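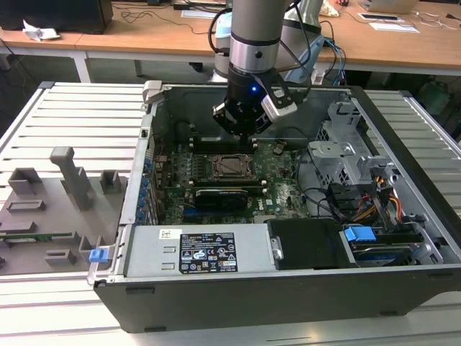
Home Issues Articles Authors Search
17 min read

5. The Afterlife of Office Equipment

5.1 Things on their way out

Every office we studied had a written rule for getting rid of old equipment, and every office had a room that showed how little the rule was loved. In Skevthorpe the room was called Stores. In Gronis it was called Archive, a name it had kept from the days when it held paper. In Stumden it had no name at all and was referred to with a tilt of the head. The equipment in these rooms was described to us as "going." Some of it had been going since 2000.

We use the word "waiting" for this state, partly to avoid the word "junk," which upset several of the people we interviewed. A waiting object has stopped being used and has not been let go. It still has an inventory number, and in most cases it still has a line in the budget, where it has been worth nothing for years. Earlier studies of office clutter tend to treat such objects as a failure of will. Our interviews suggest that a good deal of will goes into keeping them where they are.

The seventeen interviews were held at the three sites and transcribed by the second author. We asked each person to choose one waiting object and tell us its story from the day it arrived. Most people could not remember the arrival. They could all remember the day it was replaced, often with some bitterness toward the replacement.

5.2 The good parts

The most common reason given for keeping a thing was that it had good parts. This was said of chairs, a franking machine, a laminator and, above all, desktop computers. A computer seems to invite the argument more than other equipment does. Its outside is dull and its inside is full of separate pieces, each of which looks as if it must be useful to somebody. The open desktop tower in Figure 4, lying on its side with its CPU socket empty, gives a fair idea of the attraction. A filing cabinet has never looked like that inside, and we met no one who was saving a filing cabinet for its parts.

Good parts are a strange kind of property. They are spoken of in the future tense. A clerk in Gronis told us that the memory in the old machines "would come in handy," and when we asked what for, she gave us the look one gives a child who has asked what money is for. The newer machines in the same office took a different type of memory, and she knew this. The parts would come in handy for the old machines, should any of them be needed again, and the old machines were being kept for their parts. We spent some time looking for a way out of this circle and then accepted a cup of tea.

It would be easy to laugh, and at the first draft stage we did. Then the office printer in Stumden broke during our visit and was mended with a roller taken from a dead one on the bottom shelf. The repair took less time than filling in the form for a new roller. The man who did it made no speech, but he left the old printer on the table for the rest of the afternoon, where everyone had to walk past it. That roller came up in every interview we held there afterward. One useful part, we think, can justify a shelf for years.

5.3 Whose signature

The second reason was paperwork. To throw away an object with an inventory number, an employee had to fill in a disposal request, have it signed by a manager, and send it to a finance office that wanted to know what the object was worth. The honest answer was nothing. The form would not accept nothing. At Skevthorpe the custom was to enter 5, in whatever currency the reader preferred, and to hope that no one would ask for it.

Keeping an object required no signature at all. Moving it to Stores required only a cart. Seen from the desk of a person with other work to do, the choice was hardly a choice, and we would warn against reading deep feeling into what may simply be a bad form. One manager told us she had signed every disposal request that had ever reached her. She seemed proud of this. When we checked with her staff, they said they had never sent her any, as she was known to be busy.

Computers brought an extra worry about what might still be stored on them. Staff at all three sites knew that a drive had to be wiped before a machine left the building, and most believed that somebody else had the tool for it. Some drives had been removed and put in a drawer for safety. The drawer was then locked, also for safety, and the key joined a ring of other keys whose locks had been lost. The machines without drives were now harmless and could have gone at any time. They were kept in case the drives were needed.

5.4 When the room is emptied

We were lucky enough, if that is the word, to be in Gronis in October when Archive was cleared. The building was to be rewired and the electricians wanted the wall. A removal firm, Sopacua, was hired, and a notice went up asking staff to claim anything they wished to keep. We had expected a rush. What happened was slower and, to our minds, more interesting. People who had not been inside the room in years went in one at a time, stood for a while, and came out holding a cable.

The cables deserve a paper of their own. They were chosen with great care, coiled, and taken back to desks, where they went into drawers that already held cables. No one claimed a computer. The good parts, so firmly defended in the interviews, left in the back of a truck with the laminator on top of them, and the clerk quoted above held the door. When we asked her about it she said it was a relief. A little later she asked if we knew where they were being taken.

This fits our view that what mattered was mostly the duty of deciding, and that the objects stood for it. Once an outside party with a truck and a deadline took over the duty, attachment fell away very quickly. We put the point with some caution. Gronis was the only site where we saw a clearance, and the staff there may be unusually fond of electricians.

Two of our readers raised the fair objection that people will say anything about a shelf when a researcher is pointing at it. We agree. It is also true that both of us went home from the fieldwork and looked at our own closets. Ashour found a fax machine. Coşkun declined to report his findings and maintains that the items concerned have good parts.

By the time of our last visit to Gronis the wall had been rewired and the room painted. It was to become a quiet space for phone calls. There was a chair in it, and behind the chair, against the new paint, a monitor with a sticky note saying that it was going.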